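Preguntas frecuentes: los brazos nuevos y nuestro trabajo
Fokik – Taller y almacén de devoluciones
Actualizado el 18 de mayo de 2025

Hola, soy Nia Vaughan, de preparación de pedidos. Desde que en febrero se anunció lo de los brazos me paráis en el pasillo, en el comedor y hasta en el aparcamiento (¡con lluvia!), así que he ido apuntando lo que me preguntáis y lo contesto aquí como buenamente puedo. No soy ingeniera. Lo que no sabía se lo he preguntado a Osian Wynne, que lleva la parte técnica.

Casi todo el ensayo se hace primero en simulación, con una mesa blanca y un mueble de madera.
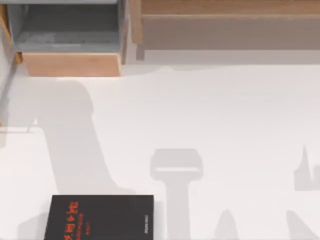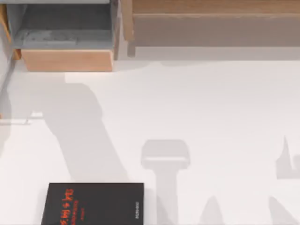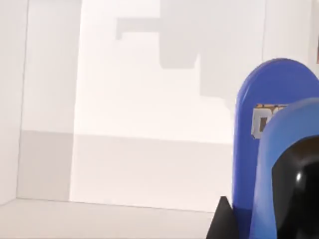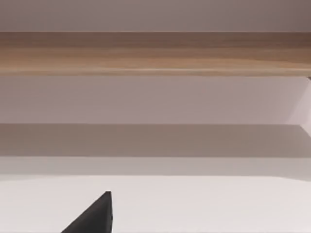
¿Nos van a echar?

Empiezo por la que más me hacéis. Lo que tenemos por escrito es que no hay despidos ligados al proyecto Surkton durante los 12 meses siguientes a la puesta en marcha. Después se vuelve a negociar. A mí me habría gustado un plazo más largo y así lo dije en la reunión, con Cledwyn Ellis delante, o sea que no es ningún secreto. El acuerdo está colgado junto a la máquina de café y ocupa dos páginas, leedlo, que se lee rápido.

¿Qué parte del trabajo van a hacer los brazos?

De momento, guardar y sacar artículos pequeños y planos de los cajones: libros, carpetas, cajas finas. Eso que hacemos cientos de veces por turno y que nos deja la muñeca como nos la deja. Lo blando, lo roto y lo que viene envuelto en tres metros de cinta lo seguimos abriendo nosotros – y mira que viene cinta.

¿Por qué tanto tiempo con simulaciones? ¿No sería más fácil probar en el almacén?

Yo pregunté lo mismo. Osian me explicó que en el ordenador puedes cambiar la luz, mover el mueble o repetir un movimiento toda la noche sin que se rompa nada ni haya nadie al lado. Llevan 781 ensayos guardados, y los fallidos también se guardan, que por lo visto son los que más miran. Luego en el puesto real habrá sorpresas, claro, porque nuestros cajones se atascan y los del ordenador todavía no.

¿Se parece lo simulado a lo que tenemos en el taller?

Regular. El mobiliario es mucho más limpio que el nuestro y no hay etiquetas viejas pegadas por todas partes. Mabli Parri pidió que metieran también cajones medio llenos y cosas mal colocadas, que es como están a las seis de la tarde de un lunes. Está en la lista de cambios.

¿Quién va a manejarlos?

Gente de la casa. Se abren 4 plazas de operador en el primer puesto, el de la nave Cadwaladr, y tiene prioridad quien ya trabaja en devoluciones. El curso son 17 horas, dentro de la jornada y pagadas. No hace falta saber programar: se aprende a arrancar, a parar, a enseñarle una posición y a reconocer cuándo está haciendo una tontería.

Tengo más de cincuenta años y me llevo fatal con las pantallas. ¿Me apunto?

¡Sí, por favor! Yo hice la prueba piloto y lo que más me sirvió fue saber cómo se coloca un libro para que no se doble el lomo. Gwion Hopkin, que todavía pide ayuda para imprimir las vacaciones, lo hizo mejor que yo.

¿Me van a vigilar con las cámaras del robot?

Las cámaras apuntan a la zona de trabajo. El acuerdo dice que esas grabaciones no se usan para medir tiempos ni para sancionar a nadie, y que se borran al cerrar cada tanda de pruebas. Si alguien os enseña una imagen vuestra para hablar de rendimiento, venid a verme ese mismo día.

¿Es seguro estar cerca?

Con la célula en marcha no se meten las manos, punto. Hay parada de emergencia a los dos lados y cualquiera puede pulsarla, sea operador o no, sin pedir permiso. Prefiero diez paradas de más.

¿Suben los objetivos del turno?

Mientras dure la prueba se quedan como están. La dirección quería revisarlos al primer mes y eso no salió adelante. Volverá a salir, me temo.

¿Qué pasa con el plus de manipulación?

Aquí no tengo buena respuesta. Quien pase a operador cobra el plus de Paten (el puesto se llama así en la nómina, no me preguntéis por qué), que es algo mayor. Quien se quede en mesa conserva el suyo. Lo que sigue abierto es el caso de los turnos mixtos, mañana en mesa y tarde en la célula. En cuanto lo cierren lo añado.

¿Dónde dejo mi pregunta si no está aquí?

En el buzón de la entrada o en mi taquilla, con nombre o sin él. También vale pararme en el pasillo, pero en el aparcamiento ya no, que pierdo el autobús.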